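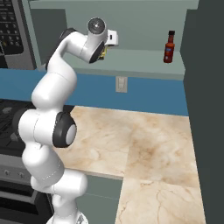
Grey-green shelf, white arm. Now, storage! A long one, so get the kettle on.

I've spent most of September helping my aunt sort out her kitchen in Ganton, and I've come away with more opinions about shelves than I ever thought I'd have. I'm going to share them all, sorry in advance.

First thing: take everything out before you buy a single box or basket. We didn't, and now she owns a set of lovely jars that are too tall for the cupboard they were meant for.

Second: oils and vinegars want to be somewhere cool and dark. My aunt had kept hers beside the hob for 20 years because that's where her mother kept them (I do understand, I really do), and the rapeseed oil smelt like old crayons.
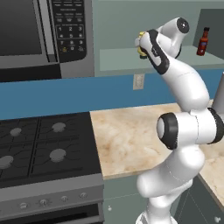

Sage green shelving, with a yellow bottle shape on the go.

Third, and this is the one I feel strongly about — put the things you use every day between your hip and your shoulder. Imke Weidemann told me this when I moved into my first flat and I ignored her for years, climbing on a chair every morning for the porridge oats.

Spices! We found 15 little pots, and the cumin was older than my cousin's marriage. Whole seeds keep much longer than ground, so she's switching over as things run out, and we've written the month on every lid.

Somebody asked about labels. Plain masking tape and a marker pen, love. I priced up the fancy ones in Darlow and put them straight back on the rack.

Next up is the cupboard under the stairs, where I've already met a fondue set and a great many carrier bags. If anyone has a good way of keeping saucepan lids from sliding about, please tell me, my aunt is asking daily.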